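Workshop notes: the two-armed one and the office chair

Hello again, and happy new year to everyone who only reads these on the train. Lolelness is back from the December break, the heating is working, and I finally have something to report on the two-arm build, which a few of you have been asking about every single month (you know who you are, and thank you, it does keep me going).

For anyone new: I've been putting together a robot with two arms in our shared workshop at Brorotham, on evenings and the odd Saturday. The project is called Moon. I named it late at night and it stuck. The idea is a machine that can do dull room jobs, like tucking chairs back under desks at the end of the day, picking up a dropped glove, that kind of thing. So far it's mostly a machine that makes me buy more cable ties.

I left off last time with the left arm drooping whenever I asked it to reach out and hold still. I'd blamed the shoulder motor, ordered a new one, and felt very grown up about the whole thing. Then I put a wrench on the mounting bolts before swapping it and two of them turned by hand. Threadlocker, a proper tightening, and the droop was gone. So I now own a spare shoulder motor! If the other side ever dies I'm ready.

The bigger job over the break was the control software. I rewrote the part that decides how hard each arm is allowed to push. Before, I had one limit for everything, and it was set so low that Moon would lean on a door and just sort of give up. Now each joint gets its own limit and the wrist gets the gentlest one. It took me 30 evenings, if you count the ones where I stared at a graph and went home. I've been logging everything with a little tool I call Aseck, and it has grown from a handful of lines into 2450, most of them there to stop me from doing something silly at eleven at night.

Which brings me to chairs. Chairs are a wonderful test and also a miserable one. They roll when you don't want them to, they spin when you push anywhere except dead center, and the arms sit right where you'd like to put your hand. My first plan was to push on the middle of the backrest, both sides together, like you would with a shopping cart. Moon did fine on a straight run and then the chair swiveled, one side slid away, and the other kept pushing at nothing. I've been trying it the other way since, with one arm working on the armrest and the edge of the back while the other one hangs around on the far side, hand open, in case the chair starts to turn.

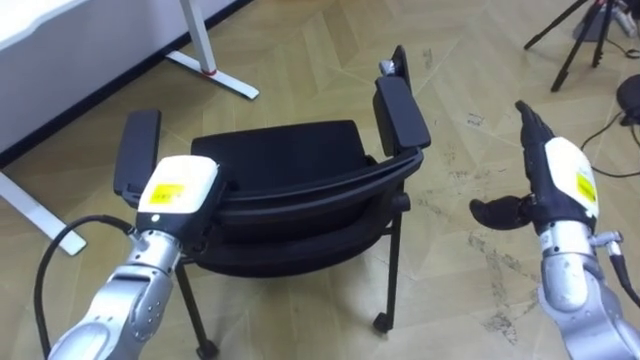 Why not just lock the swivel and make life easier? A locked swivel would get me through a demo, but the chairs in our office corner all turn freely and those are the ones I want moved, so I'm practicing on the real problem.

I have a little routine now. I put a strip of tape on the floor where the chair should end up, roll the chair off to a random spot, start Aseck, and step back with my thumb on the stop button. I did 110 tries before the holidays and wrote a line in my notebook for each. The early pages are grim. The later ones have a few smiley faces in the margin – I'm not proud.

What helps most is going slow at the start. Casters have a moment where they flip around to face the way you're going, and if you shove through it the whole chair twitches sideways. A soft push, a short wait, then the real push. I spent ages trying to do this with clever math and ended up with a pause I picked by feel. Works for me!

What still doesn't help is cables. I've rerouted them more times than I care to say, and there's always one that wants to be a loop. I'm thinking about sleeves that run along the outside of each arm with a bit of slack at the elbow. If you've done this on a moving machine and it lasted longer than a month, please come find me, I'll bring cookies.

A few bits of housekeeping while I've got you. The drill press is fine again, it just needed a new belt. Whoever borrowed the small hex keys, the metric set, I would love to see them back in the blue tin. And the parts shelf by the sink now has a Moon box on it. Please don't take from it, but do feel free to add (short M4 screws especially, I go through them like candy).

Next up for me is getting both arms to share one job properly, with the second hand catching the armrest when it swings around. Right now they each do their own thing and I cross my fingers. After that I'd like to try a loaded chair, probably with a bag of sand on the seat, and a different kind of floor. The carpet in the front room has been giving me funny looks.

I'm in most Friday evenings from seven if you want to watch or try the stop button for yourself. Bring shoes with closed toes, and if the door's locked, knock on the side window, I usually have the radio on.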